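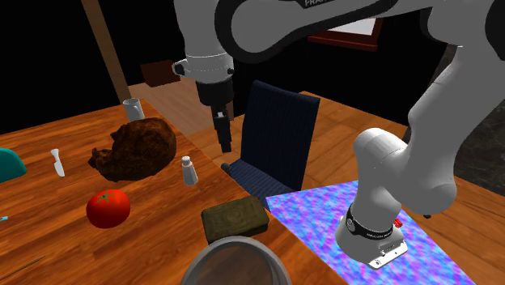
**Arm misses the mug in our club's simulated table task**

Posted by Deisy Pacheco

I'm in a high school robotics club and we have a simulated tabletop project due in December. The arm has to pick up the mug at the far end of the table and set it down near the tomato. We train on 192 demos recorded in Rurnel. The tomato works fine. With the mug, the gripper comes down next to the handle and closes on air. The chair is between the base and the table, and I wonder if that matters. Do we need more demos or is something set up wrong?

---

**Abelardo Cuadros**

Check where your demos put the mug before you record any more. My class had the same trouble last year. We had 841 runs and the mug was in nearly the same spot with the handle facing the same way in all but 3 of them. The policy had learned a place on the table and ignored the mug.

Plot the mug's start position and handle angle for every demo. If the dots bunch up, change the reset script so it moves and turns the mug each time - then record a fresh set. Also replay one of your good demos with the model turned off. If the replay misses too, the problem is in your gripper offset and no amount of data will help.

For the chair, turn off its collision and run the same seeds again. If the results don't change, leave it in.

---

**Tiltetti**

we just kept recording until it worked, ended up with 912

---

**Sydorenko**

I agree with Abelardo about the replay test. Do that one first, it takes five minutes. Make sure the fingers are fully open before the arm starts down, too. Ours started the episode closed and the open command came late, so it bumped the rim on a lot of runs.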